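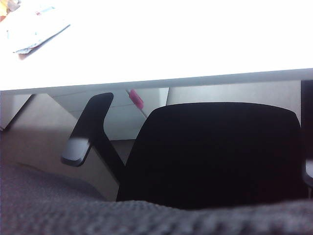
Water-based barrier coating on paper cups — minimum orders?

Posted by hondonbakes

Hi all, I run a small bakery in Romstead and I'm trying to get away from plastic-lined cups. I asked Orkstead for a price on their water-based coated ones and was told the smallest run is 3862 cups, an odd number that I assume is a full pallet. I get through 500 in a good month! Has anyone got them to split an order? And do they go soft with hot soup? My last lot were hopeless after ten minutes.

Posted by papermill_pat

They won't split it, I've asked twice. What I did was go through Morsy, who buy the same coated board and make it up in sleeves of 50. You pay more per cup but you haven't got a shed full of them. Soup has been fine for me up to 85 degrees, above that the seam starts to darken. Ask for the double coat — it's a separate line on the price list and easy to miss. I'd get a sleeve of each and leave them standing full on the side over lunch before you commit. Also check with your council before you print "recyclable" on anything. Mine wanted a letter from the supplier and it took until February to get one.

Posted by greenlid

we use the bamboo ones, never had a problem. no idea about Orkstead sorry

Posted by tubs_and_lids

Second the Morsy route, though their lids are a tight fit on the small size, so order both together.

Related
Compostable or recyclable: which label can I use?
Storing coated board in a damp unit
Soup tubs with vented lids
Who collects used cups in Hondon?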